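Nasano Brings Robot Helpers to Its Trirkow Kitchen, and Keeps Every Member of the Crew

TRIRKOW -- When the morning shift comes in at Nasano's prep kitchen this December, the first thing many of them will do is the same thing they have always done, and that is put the coffee on. After that, the day is going to look a little different, and we are very happy to finally be able to share the news with our neighbors and customers.

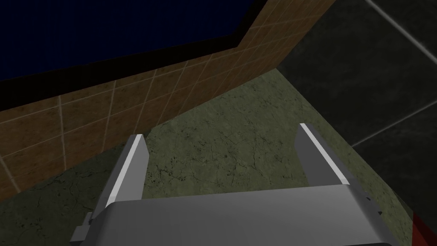
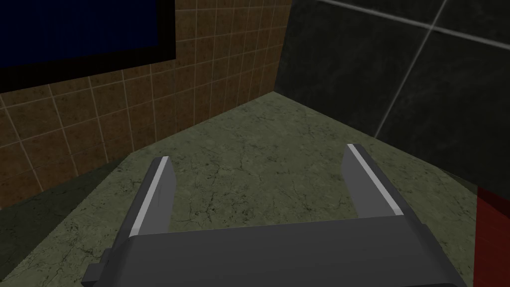
Simulated views from the Ernimow project, with the gripper open between brown tile and dark tile.

Over the past 11 months, our kitchen crew has been working side by side with the engineers at Buzatu on Ernimow, a program that will hand some of the most tiring reaching, lifting and putting away to a robot arm. The first 2 arms will start on the early shift, and a third will follow in the spring once everybody has had time to get comfortable.

All 22 people on the crew are keeping their jobs and their hours. Nobody's pay is going down, and three of our longtime prep cooks have already trained as cell leads, a new position that comes with a raise and (we are told) a much happier pair of shoulders.

"I have been stacking and unstacking things in kitchens for most of my grown-up life, and I can tell you I won't miss it," said Paula Avram, kitchen manager at Nasano. "What I wanted was more time for my people to cook, to taste, and to teach the new folks properly -- and I wanted them in the room when the decisions were made. Buzatu listened to us, even when we went on a bit."

Much of the practice has been done in simulation, so the crew could look over the arm's movements on a screen and ask for changes before any equipment was bolted down. Several of their suggestions, including a slower approach near the walls, are now part of the plan.

Training sessions will be held on paid time, starting at 2 in the afternoon, and families are welcome to stop by afterward for soup and a look at the new setup.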